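Am Montag haben wir Ljubica Bošković beerdigt. Sie war 81 und hat bis zum Frühjahr allein in ihrer Wohnung in der Radulović-Gasse gelebt, dritter Stock, ohne Lift. Ich war 37 Jahre lang ihre Nachbarin. 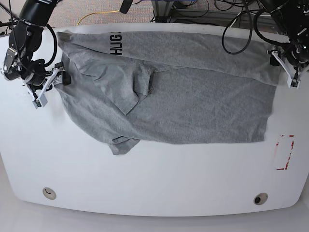

Seite 6

Die Trauerfeier begann um zehn in der kleinen Kapelle. Ihr Neffe hat gesprochen, kurz und ohne Zettel. Er erzählte von ihrer Arbeit in der Näherei Plidoden und davon, dass sie dort als Erste einen Schlüssel für die Halle bekam. Das wusste ich nicht – sie hat über die Arbeit kaum geredet.

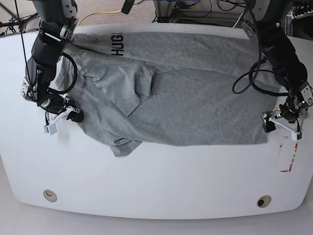

Danach gab es Kaffee und Mohnkuchen im Gasthaus. Ich saß neben zwei früheren Kolleginnen, die mit dem Bus aus Droduston gekommen waren. Die eine hatte alte Lohnzettel dabei, die andere wollte wissen, wer jetzt die Balkonpflanzen gießt. Vorläufig mache ich das. 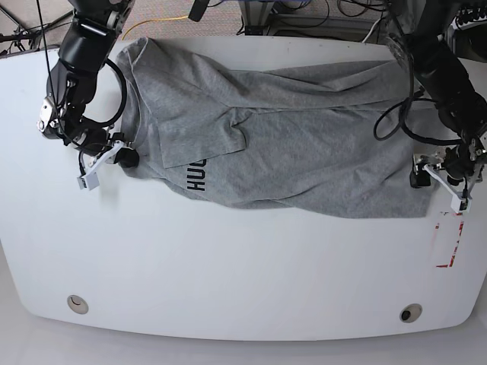 Graues T-Shirt auf weißem Tisch

Die Wohnung muss bis Ende August leer sein. Den Küchenschrank nimmt der Neffe, die Nähmaschine geht an seine Tochter. Mir hat er die blaue Gießkanne überlassen.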